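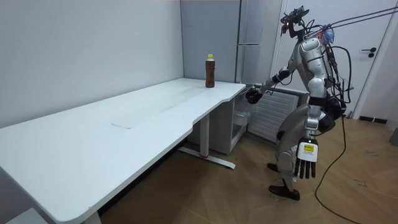
A humanoid robot reaching toward the far end of a desk while secured by overhead tethers.

Savero is a whole-body control and task planning framework for humanoid robots. It converts camera images and joint measurements into coordinated motion of the legs, torso, arms, and hands, and is used mainly for handling household objects in ordinary rooms. The framework was developed at the Woltham laboratory under the direction of Su-bin Yook, and its first public version was released on 4/2/20.

Savero is divided into four layers: perception, task planning, whole-body control, and supervision. Each runs as a separate process and can be replaced without rebuilding the others. The framework does not include a walking controller of its own, but it defines an interface through which one may be attached.

History

Work on Savero began as an attempt to join two existing programs at Woltham. The first, called Cheon, was an arm planner written for a fixed-base machine. The second was a balance controller that had been tested only with the arms held still. When the two were run together, the arm planner treated the torso as a rigid mount, and the balance controller treated every arm movement as an outside disturbance. Reaches made close to the body were generally acceptable. Longer reaches caused the controller to lean the robot backward while the planner was still asking for forward travel, and the hand stopped short of its target.

Yook proposed that both programs be placed under a single optimization problem in which hand position, posture, and balance would be weighed against one another. The balance controller was rewritten for this purpose. Cheon was kept as the source of arm paths and remains part of the distribution under its original name.

Architecture

Perception

The perception layer produces a list of objects, each with an estimated position, a bounding volume, and a confidence value. Flat supporting surfaces such as desks and shelves are stored separately, with their outlines, so that the planner can tell the difference between an object and the thing it rests on. Edges that are curved or notched are represented as polygons with a configurable number of points.

Containers filled with clear or colored liquid are a recognized difficulty. Depth sensors return few valid points on transparent plastic, and the apparent color of the object changes with whatever stands behind it. Savero therefore estimates the position of a bottle from its cap and label, where these are found, and fits an upright cylinder between the cap and the supporting surface. If neither feature is detected, the object is marked as uncertain and is not offered to the planner as a target.

Task planning

A task in Savero is written as a tree of conditions and actions. Common actions include approach, lean, reach, close hand, lift, and retreat. Each action has an entry test and an exit test, and both are evaluated against the current object list. An action whose entry test fails is not attempted. Control returns to the parent branch, which may select another action or end the task.

Targets are chosen by a cost that combines distance, required torso angle, and clearance from neighboring objects. When two similar objects are near each other, the planner keeps the identity of the chosen one by tracking its position between images. Cap color or another visual feature may be named in the task file as a further condition.

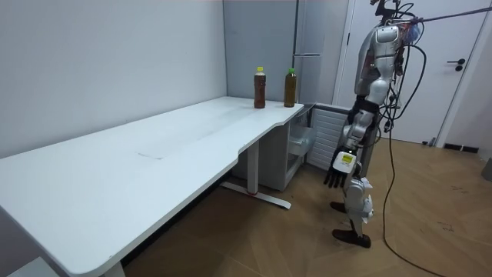 The starting posture for most tasks is a neutral stance with the arms lowered. The planner requires this posture before the first approach action, and the supervision layer will not release a task until the measured joint angles agree with the stored ones. Laboratories may define other starting postures, but the two supplied with the framework are both standing postures.

Whole-body control

The control layer solves a quadratic program at every cycle. Contact forces at the feet, joint torque limits, and the position of the center of mass are treated as strict constraints. Hand tracking, torso angle, and head direction are treated as weighted goals. The default robot model has 31 controlled joints, excluding the fingers, which are commanded separately through a table of hand shapes.

During a forward reach, the controller is permitted to bend the torso and move the hips back so that the center of mass stays over the feet. An arm not assigned to the task receives a low-weight goal that holds it beside the body. Users may raise this weight in narrow rooms, where an arm moving outward for balance could strike a wall or door.

Supervision

The supervision layer compares commanded and measured values and may stop the robot at any time. It recognizes three levels of response: slowing the motion, holding the current posture, and reducing joint stiffness in a controlled manner. The last of these assumes that the robot is supported from above, and it is disabled unless the operator confirms at startup that a tether is attached. The tether is not included in the dynamic model. Operators are instructed to leave enough slack that it carries no load during normal standing.

Tools

Savero is distributed with a log viewer, a calibration program, and a simulator connection. The log viewer displays camera images on the same time axis as joint data and planner decisions, so that a failed action can be traced to the layer in which it began. The calibration program estimates the offset between the head camera and the hands by moving each hand through 5 positions within view. Calibration is repeated after any change to the head mount.

Task files are plain text and can be checked without a robot. The checker reports missing exit tests, actions that cannot be reached, and references to objects absent from the perception model.

Later development

Version 2 of the framework, issued in August, added shared surface maps and a revised format for task files. Files from the earlier version must be converted. A separate branch maintained at Zernodstead adapts the control layer to robots with wheeled bases, replacing the foot contact constraints with limits on base acceleration. The branch uses the same perception and planning layers, although its supervision settings are not compatible with those of the main distribution.

Limitations

The framework assumes level floors and supporting surfaces that do not move. Contact between the forearm and the edge of a desk is treated as a fault, including in cases where a person would rest an arm there for support. Cables trailing from the robot are not modeled, and the documentation advises that they be routed behind the feet before a task is started.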